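Search the handouts
Search
Shared 171 times | 5 comments

Interior Environments II: Workplace Conversion
Course handout, Unit 5: Ceilings, Services and Light in Converted Lofts

Prepared by Marcela Kollár for students of the Plumley evening program

Purpose of this unit

Unit 5 deals with the overhead surfaces of former industrial floors that have been turned into offices. Students who have completed Unit 4 will already have drawn the floor plan of their assigned building. The present unit asks for a reflected ceiling plan of the same space, together with a written schedule of everything fixed to or hung from the structure. The plan is to be submitted on one sheet, the schedule on no more than two.

Required reading is the chapter on exposed services in the course reader. Students working on the Grultance building should also obtain the survey drawings prepared by Ctibor Vlček, which are held at the front desk and may be copied but not borrowed.

5.1 Terms

Joist. A repeated horizontal member that supports the floor or roof above it. In a converted loft the joists are often left visible after the old ceiling has been removed.

Beam. A larger horizontal member, usually carrying joists or other beams. Show beams with a heavier line than joists.

Bulkhead or soffit. A boxed section that drops below the ceiling. It may conceal a beam, a duct or a run of pipe, or it may only mark the change from one ceiling height to another. The underside is given its own height on the plan.

Duct. A passage for moving air. Round and rectangular ducts are drawn differently; see the symbol sheet.

Fixture. Anything attached to the building and intended to remain there, including lights, sensors and speakers. A desk lamp is equipment and does not belong on the schedule.

5.2 Painting the structure

The most common treatment of an exposed ceiling is a single color applied to everything: structure, ducts, pipes and hangers. Black or dark gray makes the services recede and lowers the apparent height of the room. White has the opposite effect and returns more light to the work surface, but it shows dust sooner and every later repair must be repainted to match. Under a white scheme, the color in the room has to come from furniture, planting and small objects at desk level.

Students should note that paint does not remove the need for coordination. Pipes that cross ducts at awkward angles will still do so after painting. The schedule should record each crossing and state which element passes below.

5.3 Change of level

Few loft conversions have one continuous ceiling. Where two parts of a floor meet, or where an opening has been cut through an old wall, the height often changes. The reflected ceiling plan must show the line of the change and the height on each side. A section drawing through this line is required for full credit. Students in previous years have lost marks by drawing the section parallel to the bulkhead, where it shows very little.

5.4 Linear lighting
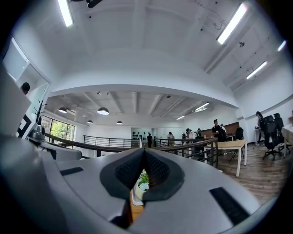
Tube fixtures are the usual choice for a large office floor and are normally set out in relation to the desks below. The designer must also decide whether the fixtures will follow the beams or run across them. In a loft office painted white throughout, such as this one, the tubes hang from the same ceiling as the exposed beams and ducts, and all three have to be drawn on one sheet without confusion. Use a solid outline for the tubes and a dashed line for ducts. Fixtures of uncertain purpose, such as the small dark one near the upper-right tube, are to be entered as "ceiling fixture, type to be confirmed" until they have been checked on site.

5.5 Submission

Drawings are due by 6 p.m. on the last class evening in May. Label the sheet with your name, the building and the file reference 2432. Questions concerning the Rekunton building should be directed to Kamil Machala. Late work is accepted only by prior arrangement.

Comments

Jabari Rugemalira
Is the section through the change of level to be drawn at the same scale as the plan?

Marcela Kollár
Twice the scale of the plan, please. The symbol sheet has been corrected accordingly.

Ludmila Hrubý
The symbol sheet I have shows round and rectangular ducts the same way. Is there a newer copy?

Marcela Kollár
Yes. Please discard the old one and take the sheet numbered 3928 from the front desk.

Ludmila Hrubý
Found it, thank you.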